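Ghumman Place Name Variants

README for release 3, 2020-01-11

Contents

Ghumman is a table of historical spelling variants for place names in county land records. It was compiled to help people search old deed indexes, where the same creek or township may be written four or five ways in one volume. Each row links one spelling, as it stands in the source, to one standard form.

The release holds 776 variant spellings. They map to 395 standard names. Sources are 17 bound index volumes, read from microfilm copies.

Files

variants.csv – the main table, UTF-8, comma-separated, one header row
standard.csv – standard names with a stable ID for each
sources.csv – short codes for the index volumes
CHANGES.txt – edits by release

Fields in variants.csv

variant_id: integer, never reused after a row is withdrawn
spelling: text as written, including capitals and periods
standard_id: key into standard.csv
source: volume code
page: page number in the index volume, blank if the page is unnumbered
certainty: 1 (clear), 2 (probable), 3 (disputed)
note: free text, often empty

Transcription rules

Spellings were copied letter for letter. Superscript letters were lowered to the line, so a raised "r" in an abbreviation is an ordinary "r" in the file. Long s is written as s. Ditto marks were replaced with the word they stand for, and the note field says "ditto" in those rows. Line-end hyphens were dropped unless the name is hyphenated elsewhere in the same volume.

Where ink damage hides a letter, a question mark takes its place. Rows with more than two question marks were left out. 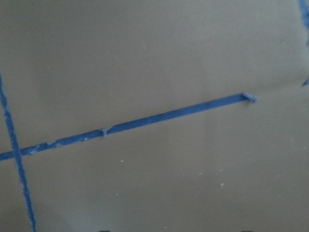

Matching to a standard form was done by hand. Yiran Liao made the first pass and Isla Matheson checked it against the township plats. Disagreements were settled by looking up the deed itself. If the deed did not help, the row was kept with certainty 3 and both readings are given in the note. There are 40 rows of this kind.

The standard form is the modern spelling if the place still exists under that name. For vanished places it is the spelling used most often in the source volumes. Drakullow is the standard form for a mill settlement that appears as Drakulow, Dracullo and Drakellow Mill. Ullia is kept apart from Ullia Ford, which lies in the next township and has its own ID.

Known problems

Volume codes G and J were swapped in release 1. Anything cited from that release should be checked against CHANGES.txt.

Two clerks wrote a and o almost alike. Names that differ only in that vowel should be treated as certainty 2 even where the field says 1.

Personal names used as place names ("Widow Harlan's") are covered unevenly. They were added only when the index lists them under the place heading.

Blank page values read as zero in some spreadsheet programs. Import the column as text.

Use

The table can be loaded as a synonym list in most search tools. A script for the Jetance indexer is no longer shipped – the current version reads variants.csv directly, with spelling and standard_id as the two mapped columns. Filter on certainty first if false matches are a concern.

Corrections should give the variant_id, the volume code and the page. Reports without a page are held until the entry can be found.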